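Moving Out of Cinholm

Zerrin had until four to clear the kitchen. It was ten past two and she'd packed one box. Spoons, mostly.

"You want the rack?" Arsen yelled from the hall.

"Leave it!"

Her grandmother's rack. Well - not her grandmother's, the old one fell apart years ago, but it lived in the same spot and did the same job. Salt up top. Tea underneath. Since 1958, if you belived the family, and Zerrin mostly did.

She wiped the table. Wiped it again. Put things down, picked them up, put them down. Fourteen years of breakfasts and she couldn't decide on a box for the tea.

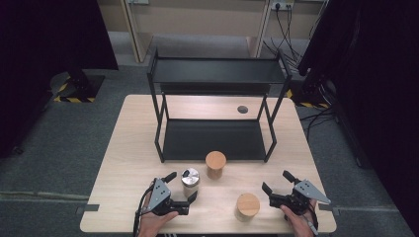 The rack, the tin with the silver lid, the two wooden ones.

Arsen came in with tape stuck to his elbow. Looked at her. Looked at the table.

"Which one's the tea?"

"The tin."

"And the wood ones?"

She didn't know. That was the thing. She'd dusted them every June and never asked, and now the only person to ask was Stefaniia next door, who was asleep or pretending to be.

"Buttons," Zerrin said. "Maybe."

"Open one."

"No."

A horn outside. The van from Grirar, early, of course it was early. Arsen swore and ran for the stairs, and she grabbed a dish towel, the blue one, and started wrapping. Tin first. Then the others, to fast, no label, no list.

She put them in with the spoons.

"Zerrin! He says he cant park here!"

"Coming," she said, and went back for the rack.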